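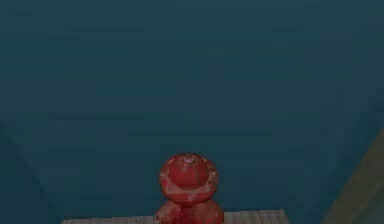
Bradley Gosling asked whether the second coat went on the same day as the first, and whether the wall was primed with anything other than leftover ceiling paint. Both answers are in the edited question.

Flashing and faint horizontal bands in dark matte wall paint — sand or recoat?

Asked 26 August 2024 in Interior Finishes
Viewed 2,912 times

I rolled a dark blue-green matte onto one long bedroom wall. Two coats, 9-inch roller, 3/8-inch nap, paint from Dengate (their scrubbable matte, tinted in store). Straight on, the color is even. With light raking along the wall I get faint bands and a few soft blotches that look slightly shinier than the rest. They are worst in the upper half.

Edit, to answer the comment: both coats went on the same day, four hours apart. The label says two hours minimum. Primer was a white PVA on the patched areas only. The rest was old eggshell, washed and scuffed with 120 grit.

Should I sand the bands out, or will a third coat cover them?

3 answers

Sieglinde Bauerfeind
Accepted answer, 74 votes

You have two separate faults and they need separate treatment.

The blotches are flashing. PVA primer and old eggshell take up water at different rates, so the film over the patches dries to a different sheen. A deep tint base makes this more visible than a pastel would. The cure is a uniform surface under the finish coat.

The bands are lap marks or roller stipple. They come from going back into paint that has started to set. Horizontal bands usually mean the wall was worked in short sections, top half first and then bottom. 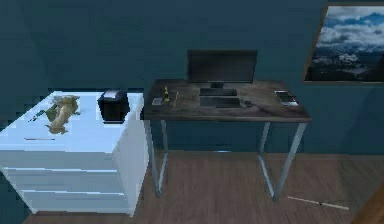
For the repair, wait at least a week. Deep bases stay soft longer than the recoat time suggests, and soft film balls up under the abrasive. Then:

1. Sand the whole wall lightly with 220 grit on a pole sander. Do not spot sand.
2. Wipe down with a damp microfiber cloth and let it dry overnight.
3. Roll one full coat of gray-tinted acrylic primer, corner to corner.
4. Apply two finish coats, 24 hours apart. Work full height, ceiling to baseboard, overlapping each pass by a third of the roller width. Finish each pass with a light downward stroke in the same direction.

Use a 1/2-inch microfiber sleeve and keep it loaded. Box the cans together before you start if you have more than one. Turn off the heating or the AC until the wall is done.

A third coat on its own may hide the bands. It will probably not hide the flashing.

Reply from the asker: Is 400 grit any better for step 1?

Sieglinde Bauerfeind: No. It polishes the film and gives the primer less to hold. Stay at 220.

Unregistered user
6 votes

Had the same thing in February with a Taretti deep base. Third coat fixed it. I did add some conditioner — the kind that slows drying — and I think that did most of the work. Didn't sand.

Bradley Gosling
2 votes

Check the bulb before you redo anything. A bare lamp close to a wall will show stipple on any roller job. If the marks disappear in daylight I would leave it alone. Otherwise do what the accepted answer says, except that I skip the tinted primer over sound eggshell and have not had a callback.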